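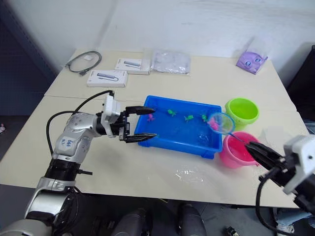 Tuesday, April 18, 2023. Message delivery logs, Zimlow chat client against the Puvari relay. The question is still how long a text message waits between leaving the sender's phone and showing as delivered on the other one, and how much of that wait belongs to us. Both phones were kept within reach of the white table, one on each side of the seam, and stayed there for the whole run so that signal strength could be left out of it. Wi-Fi only, mobile data off, read receipts on.

Sent 200 short texts from phone A at fixed intervals. Median delivery 154 ms by the client's own clock. The relay's log gives a lower figure for the same messages, as expected, but the gap between the two is not constant and I don't trust it yet. Worst single case was 2791 ms, and that one followed a reconnect. No messages lost. 2 arrived out of order, both inside group threads, none in one-to-one chats.

Clock drift: synced both phones before starting and checked again at the end. Phone B had slipped by a few milliseconds. Too small to explain the group thread problem. Correction applied in the second sheet only, the first sheet is raw.
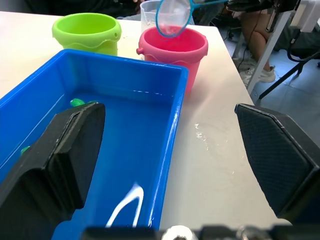
Blue tray with water in it, green toys at the left side.

Group threads next. Daher handles ordering by server timestamp, Zimlow by the sender's. With the sender's clock a late message is slotted in above replies that have already been read, and people miss it. Changing to server time is a small edit in the client — the old threads are the awkward part, as their stored order would shift on the first load.

Gristance build not tested. It won't install on phone B without the August update, and I don't want to change the system version halfway through a set.

To do: repeat with the screen locked on phone B. Log reconnects separately. Ask for relay logs with the queue time split out, otherwise the gap can't be assigned to either side.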